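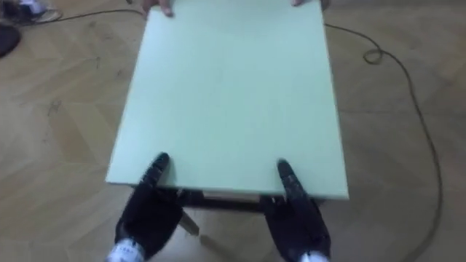
Thongchai Ratanaporn wrote in to ask whether I still blow into my old cartridges, and to say that he has stopped doing it and half his collection started loading again. Well, I quit too, Thongchai! Years ago, after I opened up a racing game and saw the state of the contacts.

So, cleaning old game cartridges at the kitchen table, the way I do it now. You want cotton swabs, rubbing alcohol (the strong stuff from the drugstore, 90 percent or better) and a little security screwdriver if you plan on opening the shell. Most of the time I don't bother opening it. Dip the swab, squeeze it out a bit, run it back and forth along the pins, then flip to the dry end. Keep going until a fresh swab comes out clean – for a flea market game that can take a whole handful.

Let it dry for ten minutes before it goes anywhere near the console. I go make coffee.

Sticker gunk on the label side is a different job. I warm it with a hair dryer on low and roll it off with my thumb. Go easy with the alcohol near the label, it'll take the ink right off, and yes, I have a platformer with half a title to show for it.

If a game plays fine but forgets your save every time, that's probably the battery. Changing it means soldering, and it'll wipe whatever is left on there, so say goodbye to your old high scores first. (Mine was 3603. I took a photo.)

For storage I use the clear Flurico boxes with the snap lids, upright, labels facing up, in the hall closet and well away from the water heater. I have 171 games in there now – 56 of them still need a cleaning, and September is looking pretty full already.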